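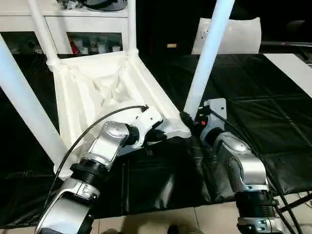

Photo: Eltard workshop

Monday, 9:00

Glue trials for the Surdu stool, second round. Same birch offcuts as before, planed this morning and wiped down with a dry rag. Two adhesives: Cakitz (the white one) and Trudix, new bottle opened today.

Cut all the tenons on the small saw, then trimmed with a chisel. Fit is a bit looser than I wanted on the Trudix set. Noted on the masking tape so we don't blame the glue for it later.

Clamped everything and left it on the rack by the window. Room was cool, heater off over the weekend.

Bending test, older samples from May: Cakitz joint held at 500 N, gave at 945 N, and the wood tore before the glue line did. Trudix joint opened along the shoulder at 500 N. Squeeze-out on that one was thin, probably starved.

Used 100 g of Cakitz in all, more than planned. The brush soaks up a lot. Try the roller next time.

To do:
Order more birch
Recut the loose tenons
Check the load cell zero, it drifted again after lunch
Leave new samples clamped overnight, test in the morning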